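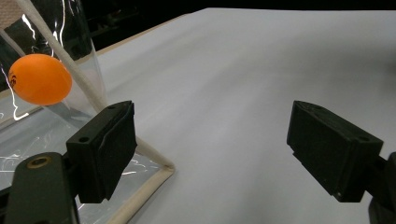 Projects > Robotics Studio > Student Reports > Learning to Follow a Ball

Learning to Follow a Ball: Software for a Hand-Held Gripper
Final report by Prapai Thaweesak, Zulatcombe

When I signed up for this project I thought I would be spending most of my time on the clever part, meaning the policy that decides where the gripper should go next. I did get there in the end, but a good two thirds of the term went into the code that sits in front of it, and I've come to be quite fond of that code, so please forgive me if I go on about it a little.

The setup is simple to describe. We record short demonstrations with a hand-held gripper that carries its own camera, and the software turns each one into a track of where the gripper was, how wide the fingers were open, and where the ball was in the view. Phí is the tool I wrote for the last of these. Adel, which I inherited from an earlier group at Grarstead, handles the gripper's own motion and the finger width.

My first version of Phí was a plain color threshold. Orange is a kind color to work with, and on a white table it did very well. Then I tried clear plastic sheet, and things got more interesting! Wrinkled plastic throws bright streaks, and when a streak crossed the edge of the ball my mask split in two and the center jumped sideways. The planner took the jump seriously and sent the simulated arm chasing after it.

The fix came in two stages. First I stopped using the middle of the mask and fitted a circle to its outer edge, dropping edge points that were very bright and nearly white. Then I added a small motion filter, so that a center which moved too far between frames was held back until 7 frames in a row agreed. That number came from trying a lot of others on a long rainy weekend, and I would love for somebody to find a better way of choosing it.

I tested on 72 recordings, labeled by hand (my thanks to my very patient roommate). With the threshold alone, the track was lost at least once in 31 of them. With the circle fit and the filter it was lost in 12, and most of those had the ball leaving the view for a while, which the filter handles badly — it keeps guessing along the old path and is slow to let go.

The training set for the policy came to almost 1,000 short clips cut from other recordings. In simulation the policy reaches the ball smoothly when the track is good, and hesitates when it isn't. I haven't run it on a real arm yet. That is planned for December, along with a proper confidence score from Phí so the planner can slow down when the tracker is unsure. The timestamps in Adel also need some care, as they drift on long recordings and I have only been patching them by hand.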